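Trays, Cloths and Tabletops: Your Questions Answered
Kitby Home, Womcombe – last updated December 27, 2023

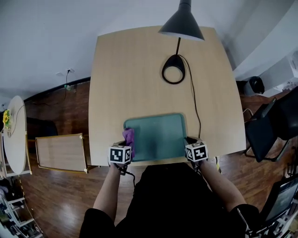
How often should I wipe down a serving tray?

After every use is best, even when it has only carried a cup of tea from one room to another. Sugar and milk dry into a thin film that you hardly notice until a plate sticks to it. A damp cloth and half a minute will do, and then once a week or so it's nice to give the tray a proper wash in warm water with a drop of washing-up liquid.

What sort of cloth do you recommend?

A small, soft one that you can bunch up in your hand. We're very fond of microfibre, but an old cotton tea towel cut into quarters does a lovely job too, and we'd never talk you out of using up what you already have. Please keep scouring pads well away from coloured trays, as they dull the surface and there is no bringing it back.

How do I get crumbs out of the corners?

Rounded corners are much kinder than square ones, but a raised rim will always hold on to something. Tip the tray over the bin first, then push a fold of the cloth along the inside of the rim with your fingertip, keeping hold of the tray by the opposite corner so that it doesn't wander across the table. For anything really stubborn – jam is the usual one – lay the wet cloth over it for five minutes and try again.

Will a wet tray mark my wooden table?

It can, I'm afraid, particularly on pale wood. Dry the underside before you set it down and lift the tray to move it, as grit caught underneath will scratch. Our Hallier felt pads (pack of 80, item 466) stick to the bottom and save a good deal of worry.

What about the things that live on the table, such as a lamp?

Switch it off and unplug it before you start with anything damp, and move the lead out of the way so you don't catch it with your sleeve. Wipe the base with a cloth that is barely moist, dry it well, and do the patch of table beneath it while you're there. Dust does love to gather round a lamp!

Can the Ochoa trays go in the dishwasher?

We'd rather you washed them by hand. One trip on a cool cycle is unlikely to do any harm, but the heat can warp them over time and you may find yours starts to rock.

Do you sell spare cloths on their own?

We do, singly or in packs of six, under item 181. The shop in Womcombe is open as usual again from the first week of January, and you're very welcome to bring your tray along if you'd like us to have a look at a stain.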